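The Case for Keeping the Dining Room Wall

By Eirlys Prosser
Jul 19, 2023

When my husband and I bought our house, the first thing the agent told us was which walls could come out. She had it ready before we had our coats off. The wall between the front room and the dining room was not holding anything up, she said, and most people on the street had already taken theirs down. We kept ours. I have been asked to defend this decision so many times that I am going to do it once, at length, and then refer people here.

I live in Prothero, where most of the houses went up in the same few years and had the same plan: a front room, a dining room behind it, a kitchen beside that, and a hall with a closet. The rooms are small. Ours is the plain version with no bay window. Over the past decade a lot of these houses have been opened up, and when one comes up for sale the listing will say "open concept" in the first line. A house that still has its walls is described as having potential.

I understand the appeal. A knocked-through ground floor looks larger when you walk in. Light comes from both ends. If you have a toddler you can cook and keep an eye on the child at the same time, and I would not argue with any parent who says that matters more than everything I am about to write. Toddlers grow up, though, and the wall does not come back when they turn ten.

What you lose first is quiet. Sound is the thing people underestimate when they look at plans, because plans are silent. In an open house the dishwasher is in the living room. So is the blender, the phone call, and the cousin who watches videos without headphones. My sister lives in one of the new places out at Plendel, with a single large room downstairs, and when four people are home every one of them is wearing something over their ears. They spent a good deal on that room so that they could all be in it together.

Smell is next. I like onions frying, but I don't like them in the sofa two days later. A range hood helps, if it's vented outside and if anyone turns it on. A door helps more and makes no noise.

Then there is heat. I keep our bills in a folder, so I can say something about this. In the cold months we heat the front room in the evening and let the dining room go cool, and we wear sweaters to cross the hall. In March, when the weather here can't make up its mind, we shut one door and use one small heater. The people across the street, who have the same house without the wall, have to warm the entire ground floor to sit down and read. I am not going to claim a percentage, since their windows are newer and their habits are their own. They do complain about it, though, and they were the ones who brought it up.

What You See Through a Door

The argument I care about more is harder to put a number on. A room you can see into from another room is more interesting than one you're already standing in. Walk down a hall and there is a doorway, and through it part of a table and whatever somebody left on it. You get some of the next room and have to go there for the rest. Painters understood this centuries ago and filled whole canvases with it. An open floor shows you everything at once from the front mat, including the dishes.

A wall also gives you somewhere to put things. When people take walls out they tend to find they have nowhere to hang a picture, stand a bookcase, or back up a sofa. Furniture ends up floating in the middle of the floor with its wiring showing. Color goes too. You can paint one room a strong blue-green and the next one white, and each looks better for having the other next door. In a single large space you have to pick one color and live with it everywhere, and most people lose their nerve and pick gray. 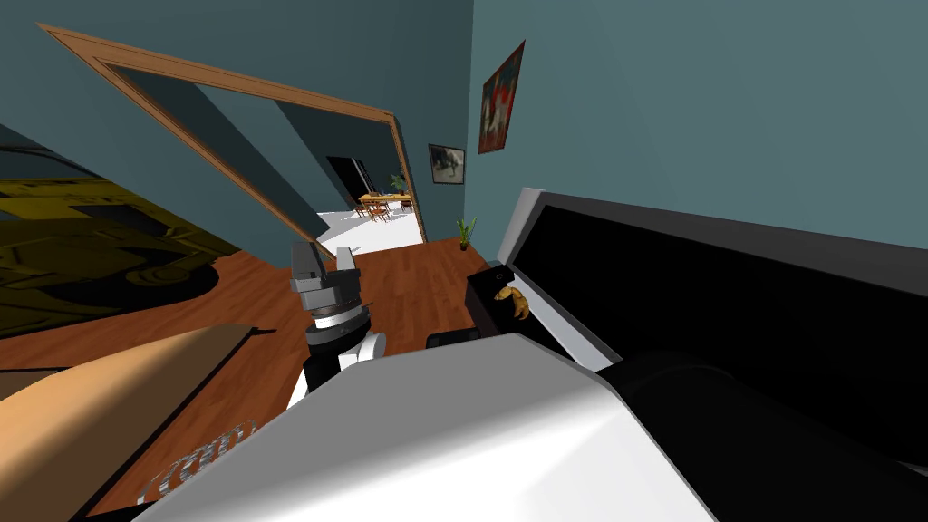
The Money Question

The usual reply is resale. I went to the only person I trust on the subject, Mwangi Makokha, who did small remodeling jobs in Prothero for many years and has now mostly retired to his tomatoes. He took out a lot of walls. He told me he had no strong feelings about it, that people paid him and he did clean work, but that toward the end he was getting calls from the other direction. People who had bought opened-up houses wanted to know what it would cost to put a wall in.

The answer is that it costs more than you'd think. The framing and drywall are the cheap part. The floor has usually been patched or replaced as one piece, the ceiling has been smoothed over, the lights have been laid out for a single room, and the outlets that used to be in the old wall are gone. One couple asked him for a wall and a plain door and ended up spending more than they had on their car. Others settle for a folding screen or a tall shelf, and I have sat in those houses. A shelf does nothing about a blender.

There is a whole trade now in selling people substitutes for the wall they removed. Broso makes a felt curtain on a ceiling track. Zuratine sells panels that stick to the remaining walls and are supposed to soak up echo. I have no complaint about either firm. I only note that the old wall did both jobs and was included in the price of the house.

As for what buyers want, I think it is mostly what they were last shown. When my parents bought, a separate dining room was the mark of a serious house, and they had one they used on holidays. I don't defend that. A room kept for two meals a year is a waste of a roof. If you don't eat in your dining room, put a desk in it, or a bed, or a sewing machine. Ours has been an office, a sickroom, and for one long winter the place where my mother-in-law slept. None of that would have been possible without a door to close.

I should be fair about the weak points. Our front room is dim by midafternoon, and I have a lamp on in there when the neighbors don't. A big family dinner is a squeeze, and somebody always ends up eating sideways near the radiator. Anyone who uses a wheelchair or a walker will tell you that narrow old doorways are a real problem, and widening them is work worth paying for. A wide doorway is a fine thing in general. You can have a generous opening between two rooms and still have two rooms, and I wish more people would ask for that before they ask for nothing at all.

My advice to anyone who has just bought one of these houses is to live in it for a full year before touching the layout. Go through a winter and one bad flu. Have people stay over. Notice how often you pull a door shut behind you. If at the end of it you still want the wall gone, take it down, and save the door and the trim in the garage, because Mwangi says the old sizes are getting difficult to find.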